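Gafas progresivas a los cuarenta y seis: las primeras semanas

En abril me tocó renovar la graduación y la óptica me confirmó lo que ya sospechaba. Llevaba meses alejando el móvil para leer los mensajes y en los restaurantes pedía lo mismo que el de al lado. Presbicia, vista cansada, lo que le pasa a casi todo el mundo a esta edad.

Me atendió Smaranda Furtună, que lleva la óptica de mi barrio desde que yo vivo aquí. Me explicó que podía tener dos pares, uno para lejos y otro para leer, o pasarme a las progresivas. Elegí lo segundo porque pierdo las cosas con facilidad y con dos pares iba a perder el doble.
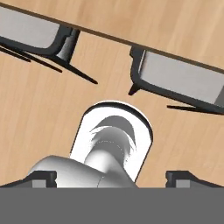 Los primeros 10 días fueron malos. Bajar escaleras era lo peor - el escalón no está donde uno cree que está - y al girar la cabeza deprisa todo se movía por los lados. Smaranda me había avisado y me dijo que las llevara puestas desde por la mañana, sin volver a las viejas. Hice trampa dos veces y las dos veces me costó más volver.

En el trabajo tuve que bajar la pantalla. La tenía alta, como recomiendan siempre, y con las progresivas acababa levantando la barbilla y con dolor de cuello por la tarde. La bajé 6 centímetros y se me pasó.

De precio, la montura fueron 74 euros y los cristales bastante más. Había un antirreflejante mejor por otros 70 y dije que no. Conduzco poco de noche, así que de momento no lo echo en falta.

Tengo revisión después del verano. Mientras tanto sigo bajando las escaleras del metro agarrado a la barandilla.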